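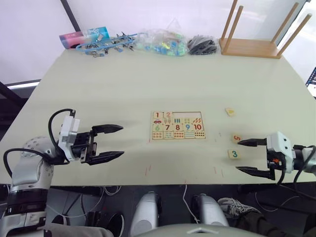 Workshop > Notebooks > Two-arm bench > Puzzle task

October 16, 2022

Gokik bench, Brirnbridge. Present: self, Luzius Hofstetter.

Task is the wooden number board, loose tiles to their slots. Teleop only, no policy running.

Wrist cable on the left arm still loops high over the module. It clears the gripper at mid-reach. I have not tried it with the elbow folded and would not until the loop is tied lower. Savvas Tsakiris has the short clips; ask him.

Gripper opening on the right is set to 140 in the config, which is wide for a tile this size. A wide opening is forgiving on approach but the lower finger then sweeps more table than it needs to. Try 11 less per step and note where it starts to knock the tile.

The slots are recessed, so a tile that arrives tilted will rest on the rim. Plan is to lower one edge first, release, then press with closed fingers. Pressing force limit stays where Luzius put it in August.

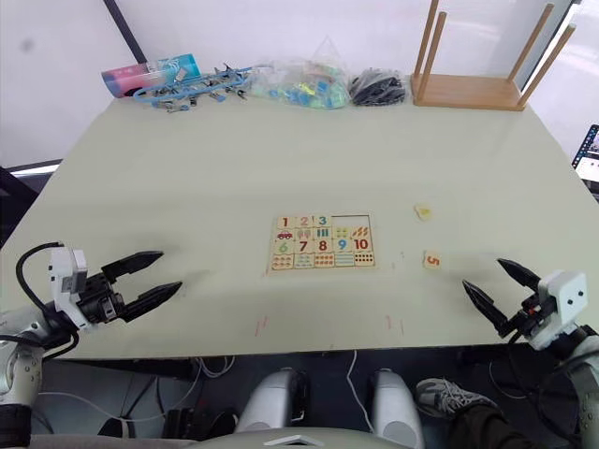
Approach angle matters more than I had allowed for. Coming in flat from the right, the fingertips have to get down to the table surface without scraping it. The tapered tips help. Raising the wrist and angling the fingers down should give a cleaner grasp, at the cost of some view from the head camera.

Config saved as Kumton 167. The Lenihan mount file is unchanged.

To do:
- tie down left wrist cable
- repeat right-hand grasp with raised wrist, 2 operators
- redraw the red marks on the table, they are getting faint
- ask Savvas whether the spare fingertips are the same length

Luzius wants the board clamped. I would leave it free for now and log how far it shifts under the press.

Contact the workshop | © 2022 Gokik | Back to top
This site uses cookies to keep you logged in. Accept / Settings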